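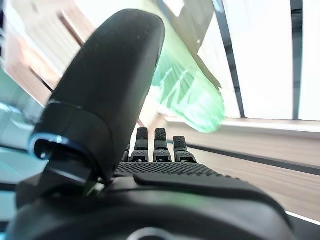 The hand's black thumb and fingers, with a green plastic bottle just above the fingertips. (Photo: Priya Park)

Search this site Go

Sep 3, 2019

I stopped in at the Plillholm shared workshop to see what Thaís Toledo has been up to, and I ended up staying until they locked the doors! She and Priya Park have been working on a robotic hand in there since January, and they're finally at the part where they get to try it on everyday stuff (bottles, mostly, plus one very beat-up sponge).

Thaís does the wiring and Priya writes the code, though they swap whenever one of them gets fed up. The grippy dots on the palm are Priya's favorite bit and she'll talk about them for as long as you let her. I let her for 20 minutes.

They've spent 70 dollars of their own on spare parts so far, and the workshop is letting them keep a bench for 2 more months. Next up is getting the thumb to close a little slower, then a move to the bigger table by the Strickland Street door. Drop in any evening and say hi, they like company and they always need somebody to hold the flashlight.

69 shares 2 comments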